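Las campanas de Drorkbridge y el oficio de no saber

6 de diciembre de 2021

Cada cierto tiempo alguien vuelve a escribir sobre las campanas sumergidas de Drorkbridge, y cada vez que ocurre leo el artículo entero con la esperanza de encontrar algo nuevo. Casi nunca lo hay. El relato es el de siempre: un pueblo anegado por la crecida de una noche de agosto, una iglesia que quedó bajo el embalse natural formado por el desprendimiento de la ladera y unos vecinos de Stotside, al otro lado del valle, que desde entonces oyen tocar a muerto cuando el agua está baja. El artículo suele terminar con una pregunta abierta y una fotografía del lago con niebla.

Llevo bastantes años leyendo sobre leyendas locales y tengo una opinión sobre esta que no gusta ni a los partidarios ni a los escépticos. Creo que los vecinos de Stotside oyeron algo. Creo también que no eran campanas, y que la iglesia hundida seguramente no existió. Las dos cosas se pueden sostener a la vez sin mayor dificultad.

Empecemos por la iglesia. La primera mención escrita que conozco está en un cuaderno parroquial de Callwood, una localidad situada a 41 kilómetros del lago. Quien lo redactó no había visto el sitio y lo dice con claridad: apunta lo que le contó un tratante de ganado que pasaba por allí. En ese cuaderno no hay iglesia. Hay «casas» y hay «ruido en el agua». La torre aparece en una versión impresa 60 años posterior, y las campanas, en plural y con nombre propio, todavía más tarde. Cualquiera que haya seguido una leyenda de este tipo reconoce el proceso. El pueblo hundido con campanas es un molde antiguo que se encuentra en lagos y costas de media Europa, y los relatos sueltos acaban encajando en él porque el oyente ya lo conoce.

Los defensores de la historia responden que el molde puede ser antiguo y el caso verdadero. Es cierto. Pero entonces habría que enseñar alguna prueba propia del lugar, y las que se han presentado son flojas. Se habla mucho de unas piedras labradas que un pescador sacó del fondo y que se usaron para reparar un muro. He visto el muro. Hay piedras de buena cantería, como en tantos muros de la comarca, y ninguna trae escrito de dónde procede. También se cita una relación de muertos con 429 nombres, que daría al pueblo una población mayor que la de Callwood en la misma época. La lista no se conserva; solo se conserva gente que dice que existió. En un valle tan estrecho, con tierra de cultivo para unas pocas familias, la cifra resulta difícil de creer.

Hasta aquí, un escéptico estaría de acuerdo conmigo. El problema viene con el ruido.

La explicación habitual, la que se repite en los libros de misterios resueltos, es que los vecinos oían las campanas de Callwood reflejadas en el agua. La primera vez que la leí me pareció razonable, hasta que miré un mapa. Con esa distancia y dos líneas de montes por medio, habría que suponer unas condiciones acústicas tan raras que el remedio acaba siendo más fantástico que la enfermedad. Otros proponen que todo fue sugestión colectiva. Puede ser, pero «sugestión» es una palabra que a menudo se usa para cerrar la conversación sin haber mirado los testimonios.

Y los testimonios merecen una lectura. Los que se recogieron en Stotside antes de que la leyenda tomara su forma actual son sobrios. Hablan de golpes espaciados, graves, que se repetían durante buena parte de la noche y que se notaban en las paredes tanto como en el oído. Una mujer cuenta que los platos temblaban en el vasar. Un hombre dice que su perro se negaba a bajar a la orilla. Casi todos coinciden en que ocurría al final del verano y con el nivel bajo. Ninguno menciona la palabra «campana» sin añadir «como de» delante.

A mí eso me suena a aire y agua moviéndose en cavidades bajo el desprendimiento. El dique que cierra el lago es una masa de bloques caídos, con huecos de todos los tamaños, y es lógico pensar que al bajar el nivel algunos se vacíen y se llenen a intervalos. Reconozco que no soy geólogo y que no puedo demostrarlo. Tampoco conozco ninguna medición seria que lo descarte. La única campaña de la que tengo noticia, la llamada encuesta Heitmann, se dedicó a sondear el fondo en busca de muros y bajó hasta 400 brazas de cabo en total sin dar con ninguno. Nadie dejó un aparato de escucha en la orilla. Se fue a buscar la iglesia, no se encontró y se dio el asunto por terminado.

Ese es mi reproche, y va dirigido a los dos bandos. Unos y otros han discutido durante generaciones sobre un edificio que apareció tarde en el relato, y han descuidado lo que estaba en él desde el principio. Los creyentes necesitan la torre porque sin ella la historia pierde encanto. Los incrédulos también la necesitan, porque es muy fácil de desmontar.

Me gustaría que alguien hiciera el trabajo aburrido: ordenar las versiones por fecha, separar lo que dijeron los testigos de lo que añadieron los editores y anotar el nivel del lago en cada caso. Después, pasar unas cuantas noches de agosto en Stotside con un buen equipo de grabación. Es posible que no se oiga nada. El dique se ha ido asentando y los huecos pueden haberse cegado hace mucho. También sería un resultado útil, y habría que publicarlo con el mismo interés que los otros.

Mientras tanto, seguiré leyendo cada nuevo artículo sobre las campanas. Solo pido que, cuando se cite el cuaderno de Callwood, se haya leído antes. Ocupa media página y la letra es bastante clara.
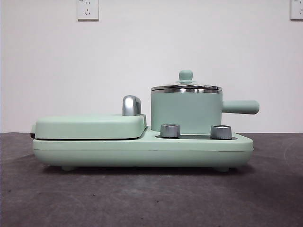

Aparato de desayuno multifunción en verde menta, visto de perfil.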